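Status: second release, 2024-07-27. The schema changed since the first release; see "Changes" before reusing old loaders.

# festbridge-markers

Teleoperated demonstrations of a two-arm marker packing task. An operator drives both arms from a pair of leader arms, and the follower arms put markers into an open case on a tabletop. The data was collected at Festbridge for imitation learning and is released with the loader, the replay script and the annotation tool.

## Contents

```
festbridge-markers/
 episodes/ one folder per demonstration
 splits/ train.txt, val.txt, heldout.txt
 calib/ camera intrinsics, arm base transforms
 tools/ load.py, replay.py, annotate.py
 TASKS.md wording of the language prompts
```

## Task

Each episode starts with an open case between the two arms and one marker on either side of it. The left arm handles the marker on the left, the right arm the one on the right. An episode counts as a success when both markers lie inside the case and neither gripper is holding anything.

Rules given to operators:

- Each arm works on its own side. Handing a marker across is a separate task and is not in this release.
- Either arm may go first. Both may move at once.
- Grasp near the middle of the barrel where possible.
- A dropped marker may be picked up again if it stays on the table. If it rolls off, end the episode and mark it `abort`.
- Don't push the case to make room. Small nudges are tolerated and tagged `case_moved`.

The lid is left alone. Closing it was tried in the first release and the success labels were too inconsistent to keep.

## Collection

Leader arms are kinematically matched to the followers and mapped joint to joint, without scaling. Gripper opening is read from a trigger on each leader handle and sent as a value between 0 (closed) and 1 (open). There is no force feedback, so operators judge contact by eye.

Sessions were recorded at two stations, named `kotton` and `frei` in the metadata. They use the same arm models and differ in lighting and in the height of the operator's chair, which affects viewing angle more than we expected. Episodes from `frei` tend to have slower approaches on the right side.

A total of 16 operators contributed. Each completed 10 practice runs before recording; practice runs are not included. Operator IDs are random strings and can't be matched between this release and the last one.

An episode is started and stopped with a foot pedal. The first and last few frames often show the arms at rest. `load.py` trims these by default:

```python
from tools.load import EpisodeSet

train = EpisodeSet("episodes", split="train", trim_idle=True)
ep = train[0]
print(ep.meta["outcome"], ep.action.shape)
```

Set `trim_idle=False` if your policy needs to learn when to stop. Without the idle frames, our baseline kept making small corrections over the case after the second release.

## Episode format

| Field | Type | Notes |
|---|---|---|
| `obs/cam_fixed` | video | fixed workspace camera |
| `obs/qpos` | float32 | follower joint positions, left arm then right |
| `obs/grip` | float32 | measured gripper opening, two values |
| `action` | float32 | commanded joints and grippers |
| `phase` | int8 | per-frame label, see below |
| `meta.json` | JSON | station, operator ID, outcome, tags |

`action` is the leader reading after the safety filter. Raw leader readings are not stored. The filter clips joint velocity and is active mainly when an operator pulls back quickly after a missed grasp. Frames where it was active carry a nonzero `clip` flag.

All streams are resampled to the camera timestamps. Joint angles are in radians. Joint order follows `calib/joint_order.txt`, which is the order to trust if it disagrees with anything in your driver.

## Phase labels

Phases are labeled per arm by hand in `annotate.py`, then checked by a second annotator.

| Code | Phase | Starts when |
|---|---|---|
| 0 | idle | arm is at rest |
| 1 | approach | arm first moves toward its marker |
| 2 | align | gripper is over the marker and speed drops |
| 3 | grasp | fingers begin to close |
| 4 | carry | marker leaves the table |
| 5 | place | gripper is above the tray |
| 6 | retreat | fingers are open and moving away |

The boundary between approach and align is the weakest one. Annotators disagreed on it more than on all the others combined, and the final label takes the later of the two candidate frames. If your method depends on that boundary, relabel it from gripper speed using `tools/annotate.py --auto-align`.

Grasp failures return to phase 2, so a single episode can contain several 2–3 cycles for one arm. Carry never follows a failed grasp.

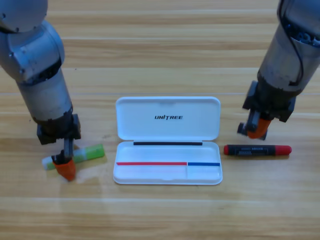

*Fixed camera view. Left gripper over the green and white highlighter, right gripper just above and behind the red-capped marker, tray empty.*

## Object variation

Markers differ in barrel color, cap color and thickness between episodes. Their starting angle varies as well, from parallel with the front edge of the table to nearly perpendicular. Steep angles need a wrist rotation before the grasp and make up most of the failed attempts.

The case in the view above is white, with a red line and a blue line in the tray near its front edge. The lines mark separate compartments. The prompts in `TASKS.md` mention compartments only for the `sorted` subset. In all other episodes a marker may go in either one, and the success label ignores which was used.

Printed text on marker barrels is generally too small to read at camera resolution. Prompts refer to markers by color or side and never by label.

## Splits

`train` and `val` share operators. `heldout` contains only operators and marker colors absent from the other two, and should be used once per model. Please report it separately.

Aborted episodes are kept in `episodes/` but not listed in any split. There are 27 of them. They are useful for training a failure detector and not much else.

## Replay

```
python tools/replay.py --episode <id> --speed 0.5 --dry-run
```

`--dry-run` renders the joint trajectory without sending commands. Remove it only after checking `calib/` against your own setup. Replay is open loop: the arms follow the recorded commands whether or not a marker is where it was. Differences of a few millimeters in table height are enough to press the fingertips into the surface.

## Known issues

- Fingertips hide part of the marker during align and grasp in the fixed view. Marker pose estimates from this camera are unreliable in those phases.
- Glossy surfaces inside the tray produce highlights that shift with the lighting at each station. Color-based segmentation picks these up.
- In 6 episodes from `kotton` the right gripper reading lags the command by a visible amount. They are tagged `grip_lag`.
- The `case_moved` tag was applied by eye and misses slow drift.

## Changes

- `phase` is now stored per arm. Old loaders that expect a single column will fail on shape.
- Added the `clip` flag.
- Removed lid-closing episodes.
- Tamevby, the older recording format, is no longer read by `load.py`. Convert first with the script in the previous release.

A handover subset is planned for September – same table, same arms, different prompts. It will be a separate download.

## License and use

Released for research use. Operators agreed to the release of video and joint data. Don't try to identify operators from their motion.

Report bad labels by opening an issue with the episode ID, the arm and the frame range. Corrections go into the next release, and episode IDs stay fixed.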